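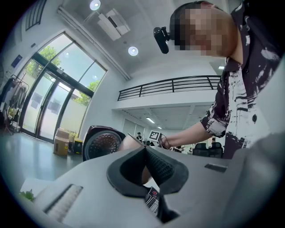 Demonstrating tasks with the Skoryk handheld gripper: frequently asked questions

This page covers the Skoryk gripper and the Plisent recording software as used at the Hellmont site. It is written for operators who record demonstrations and for the people who review them. Questions on training runs and robot deployment are on the Drevton pages.

General

What is the difference between handheld demonstration and remote control?

In handheld demonstration, the operator holds the gripper and does the task directly. There is no robot arm in the loop. In remote control, the operator moves a leader device and a robot arm follows it. Both produce a trajectory, a gripper opening value and video. Handheld recording is faster per episode and gives the operator a better sense of contact. Remote control guarantees that every recorded motion is one the arm can reach.

Which one should I use?

Use handheld for table-height work with small or flexible objects, such as cords, pouches and cloth. Use remote control for tasks near the limits of the arm's reach, or where the payload exceeds what an operator can hold steady at arm's length. If a task sheet names a method, follow the task sheet.

Can I mix both methods in one task?

Yes, but not in one batch. Plisent stores the method as a batch property and it cannot be changed after the first episode is saved.

Before recording

Do I need to calibrate every time?

Calibrate at the start of each session, after any battery change, and after any knock to the housing. The procedure takes two passes: one with the fingers fully open, one fully closed. If the second pass reports a gap, clean the finger pads and repeat.

How should the markers be placed?

Markers must lie flat and face the camera for the whole episode. Do not laminate them. Glare on a laminated card is the most common cause of a lost pose. A marker with a bent corner should be reprinted – flattening it by hand is not good enough.

Does the room matter?

The tracking needs visual features that stay put. Large open rooms are fine provided there is fixed structure in view, such as railings, window frames or ceiling lights. Blank walls at close range are a problem. So is strong daylight directly behind the work. If the exposure readout in Plisent turns amber, turn the work area away from the glass and start a new episode.

Do people in the background have to leave?

No. People at a distance do not affect tracking. Faces are blurred during upload, including the operator's. Nobody other than the operator should reach into the work area while an episode is open.

What does the head camera add?

The gripper camera sees the fingers and whatever is close to them. The head camera records the wider layout and the operator's free hand. It is optional for single-gripper tasks and required for all two-handed ones. Angle it slightly down, so that the work surface fills the lower half of the preview with your head in a normal working position.

During recording

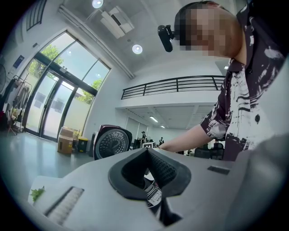
Operator with head-mounted camera, forearm extended behind the black mount. View from the gripper camera.

How long should an episode be?

The limit is 50 seconds. Anything longer is split automatically, and split episodes are normally rejected at review. If a task cannot be finished in that time by a practiced operator, report it so the task sheet can be divided.

How many episodes make a batch?

A full batch is 100 accepted episodes. Rejected episodes do not count toward the total. A batch can be left open overnight and continued on the next session, with a fresh calibration.

How fast should I move?

At the speed you would use for careful manual work. Very slow motion produces long stretches of near-identical data, and quick wrist turns blur the gripper camera. Pause briefly before closing the fingers and again after opening them.

I dropped the object. Should I stop?

It depends on the task sheet. If recovery is marked as allowed, pick the object up with the gripper and continue. If it is not, end the episode and tag it as failed. Do not pick the object up with your free hand and carry on. The reviewer will see it and the episode will be lost anyway.

Can I use my free hand at all?

Only if the task sheet lists it. For cord and cable tasks the free hand is usually permitted to hold one end.

Why does the preview look so curved?

The gripper camera has a wide-angle lens. Straight edges bend near the border of the view, and part of the housing is always visible. Correction is applied in processing. Do not try to compensate by changing how you hold the tool.

After recording

What do the review codes mean?

Code 17 is a tracking loss longer than the allowed gap. Check the markers and the exposure readout. Code 209 is a clock mismatch between the gripper camera and the head camera. Restart both devices, sync them in Plisent and record a short test episode before going on. Other codes are explained in the review panel.

Can a rejected episode be repaired?

Trimming is possible when the fault is in the opening or closing part of the episode. Faults in the middle cannot be fixed. It is quicker to record again.

When can I delete the local files?

When Plisent shows the batch as verified. Uploaded is a different status – it only means that the transfer finished.

Where do I report a damaged finger pad?

Use the equipment form and give the number of the gripper. Take the tool out of use until the pad has been replaced, and calibrate before the next episode.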